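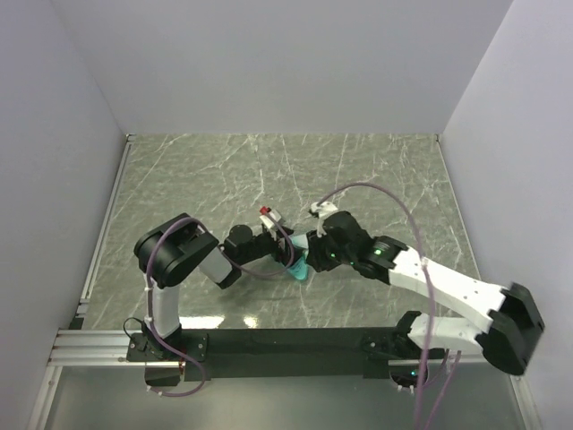 Green marble look, with the whitish veins running through it.

So we are finally doing the kitchen counters. I say "we" but Khairul has mostly been nodding from the couch since November while I carry sample squares from room to room like a crazy person. I had 21 of them at one point! They lived on the stairs. I stubbed my toe on the same one twice.

I went in wanting plain white. Everybody wants plain white, and then my friend Anjani Sinaga came over on Sunday, set her coffee down on the white sample, and left a ring on it that I'm still scrubbing at. (She felt terrible. I told her she saved me a lot of money, and I meant it.) So now I'm on team busy pattern. Give me veins, give me swirls, give me something that can hide a week of toast crumbs when my mother-in-law stops by.

The gray-green family is where I keep ending up. My grandmother's bathroom in Pelon had green everything, the tub included, and I used to think it was the ugliest room on earth. Now I'd pay good money for it. Well, some money. The real stone quote from the place out in Nargate was $1568 just for the piece by the stove, and that's before anybody cuts a hole for anything. The look-alike stuff was $400 for the same stretch, and I stood there in the showroom with my nose practically on it trying to tell the two apart. I guessed wrong!

The one thing I can't settle is the walls. Khairul wants to keep them cream. I've been leaning toward a pale gray with a tiny bit of lavender in it, which sounds awful when you say it out loud, but next to the green it goes soft and kind of cool and I love it. I painted a patch behind the toaster and moved the toaster so he'd have to look at it. No comment so far.

Next up is the sink, and I have opinions about faucets, so get a snack before you read that one. If any of you have lived with a dark green counter for a few years, tell me how it holds up in the comments. Does it show water spots? My sister swears it does, but she also irons her dish towels.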